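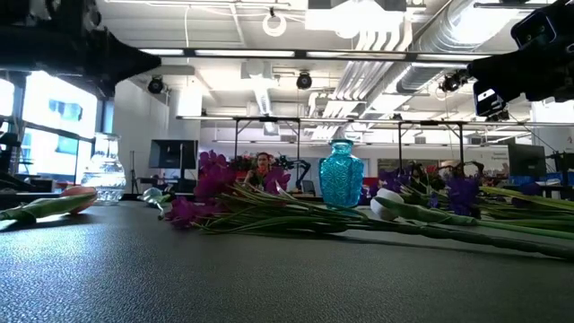 Ticket 2727
Product: Sullinari perception, with the Dunne planner
Site: Furinwood
Opened by: Monique Picard
Handled by: Lorcan Hennessy, Cendilley support
Status: Resolved, one item carried over
Subject: Planner stops short of the vase opening, clear glass only

Monique Picard, 9.40 am

Hello Lorcan, and thank you again for your patience over the licence business last month, I do know it was our own firewall in the end.

This one is a bit odder. We are running the flower arranging task on the two-arm bench, and since we moved to the March build of Sullinari the arm carrying the stem stops short whenever it is bringing a tulip to the clear vase. It picks up nicely, lifts nicely, sets off across the table with every sign of confidence, and then halts in the air and stays there until somebody cancels the job. No collision warning, no red banner, nothing in the operator window except "waiting for scene". I left it for a whole cup of tea once to see whether it would change its mind, and it didn't.

With the turquoise vase as the target it doesn't happen at all. Same table, same flowers, same calibration. My first thought was that the clear glass simply isn't being seen, which would be fair enough (I have trouble with it myself when the sun comes round to the windows), but when I open the mask viewer the outline of the clear vase is there and looks quite decent, neck and rim included. So it does see it, and then seems not to believe it.

Things I have tried so far, none of which made any difference:
Restarted the perception service and the planner, separately and together.
Recalibrated both wrist cameras.
Pulled the blinds down.
Swapped which arm carries the stem.
Emptied the vase and filled it again.

I've uploaded the full log bundle. Please say if you want anything else, I'm at the bench all day.

Monique

Lorcan Hennessy, 10.25 am

Morning Monique, lovely clear report, thank you, and especially for trying the other arm, which would have been my first request and has saved us both an email.

I've been through the bundle. The vase is being found, you're right about that. What catches my eye is the planner side. Every time the arm halts, Dunne writes a line at debug level saying "scene update discarded, stale", and debug level is hidden in the operator window, so you'd never have known. In your longest run there are 63 of those one after another, and then you cancelled it. I'm guessing that was the cup of tea.

Could you do me two things when you have a minute? Turn on timing output in Sullinari (Settings, Diagnostics, tick "Log stage times") and run the task once with each vase. Then send me the planner's config file, the one in the site folder and please not the one in the install folder, as they often disagree.

Lorcan

Monique Picard, 11.15 am

Both done and uploaded. The site config was last touched by someone who has since left us, so I make no promises about what is in it! Running it now with the clear vase up by the far rail and the tulips already in, just to see whether it behaves any differently with stems there to look at.
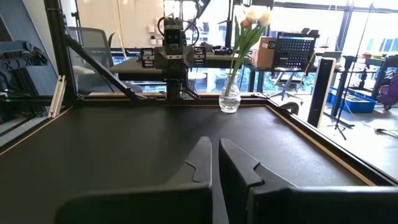

It does not, I'm afraid. Same halt, same message. The one new thing I noticed is that if I ask for an arm move that has nothing to do with the vase, sending it back to its home position for instance, it goes straight away and quite happily. It's only moves that need a fresh look at the scene.

Lorcan Hennessy, 12.05 pm

That last remark was very useful, and it fits. I think I have it now, so forgive me if I go the long way round.

When Sullinari meets a surface it has labelled as transparent, the March build does an extra pass to fill in the missing depth. It's a good pass and we're rather proud of it, but it takes time. With the turquoise vase your log shows it being skipped, as the depth there is solid enough without it. With the clear vase it runs on every update, and the update reaches the planner 222 ms after the picture was taken.

Your site config tells Dunne to throw away anything older than 200 ms. The install default was raised when the extra pass came in, but a site file always wins over the default, and yours still carries the old number. So every update was good and every one was thrown out for being a touch late, and the arm did what it was told and waited.

To put it right:
Stop the planner service.
Open the planner file in the site folder.
Find max_scene_age_ms and delete the whole line, so the default applies.
Start the planner service again.
Check the startup log for "scene age: default".

Please don't set it to something enormous instead, tempting as it is. With two arms sharing a table you do want old scenes refused.

Monique Picard, 1.50 pm

Line deleted, startup log says default, and I've had the clear vase as target in every run since lunch without a single halt. The stale messages have gone from the debug log too. I am very pleased, and a little cross with our config file.

May I ask for one thing while I have you? If the planner is discarding updates over and over, it would be a great kindness if the operator window said so. "Waiting for scene" had me looking at the cameras all morning, and the cameras were fine.

Lorcan Hennessy, 2.20 pm

You may, and I agree with you. I've raised it with the planner team as a separate request: show the discard reason in the operator window after several in a row, and warn at startup when a site file overrides a timing default that has since changed. You're down as a watcher on it, so you'll get a note when there's a build to try.

I'm marking this ticket resolved. It stays open to replies for a while, so if the arm starts hesitating again just write underneath and it'll come to me. Do keep stage timing switched on for now if you've got the disk space.

All the best with the tulips,
Lorcan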